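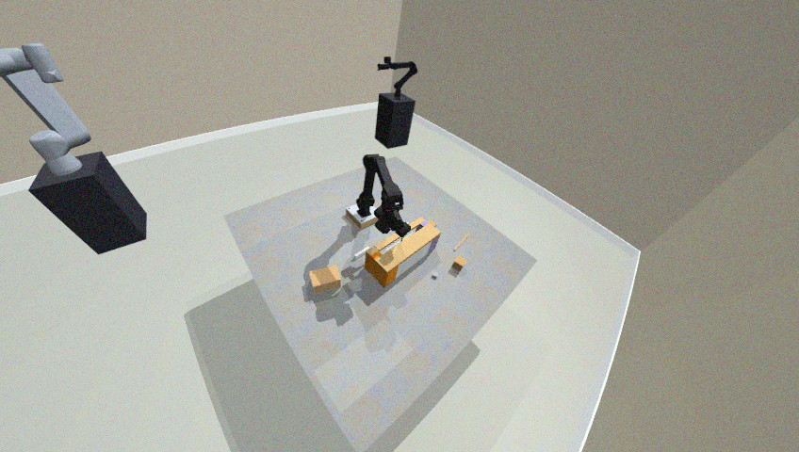
Light gray arm and smaller black arm, each on a dark pedestal.

Section 2: Setting Up Your Applicant Profile in Vimgate

Welcome, and thanks for choosing Vimgate for your job search! This section walks you through building the profile that employers will see when you apply for park, fisheries and conservation postings. Set aside a quiet half-hour if you can, put the kettle on, and have your certificates close by — you'll be glad you did once you get to step 5.

Before you begin
You will need an email address you check often, your current resumé, and the dates of any seasonal work from the past two years. If you used the older Tritlow job board, your login will still work, but your saved letters won't come across, so copy those out first.

1. Go to the Vimgate sign-in page and choose New Applicant.
2. Enter your name exactly as it appears on your driver's licence. Nicknames can go in the Preferred Name box a little farther down.
3. Check your email for the confirmation code and type it in. The code lasts 29 minutes, and you can ask for a fresh one as often as you like.
4. Under Work History, add your most recent job first. Summer jobs count, and so does unpaid work at a hatchery, a campground or a nature centre.
5. Under Certificates, upload your first aid card, boating card and any firearms safety papers. Each one goes in as its own file.
6. In the Summary box, tell employers a bit about yourself and the sort of work you're hoping for. You have 615 characters, spaces included, and a few friendly, plain sentences will do very nicely.
7. Choose your regions. You may pick as many as you like, but do think about whether you'd really want to move there in the middle of winter.
8. Click Preview, read everything over slowly, and then click Publish.

Note: Postings from Hakim Outdoor Staffing ask for a separate cover letter. Attach it on the posting itself, after you've published your profile.

Caution: Changing your legal name or birthdate after publishing will withdraw any open applications. Call the Sutano help desk before you touch either field — they can put a hold on your file while the change goes through.

Note: Your profile goes to sleep after 55 days without a sign-in. Nothing is lost when this happens. Sign in again, click Wake My Profile, and look over your phone number and mailing address while you're there.

Seasonal postings for June start dates are listed under Summer Intake. Turning on alerts for that list is covered in Section 3.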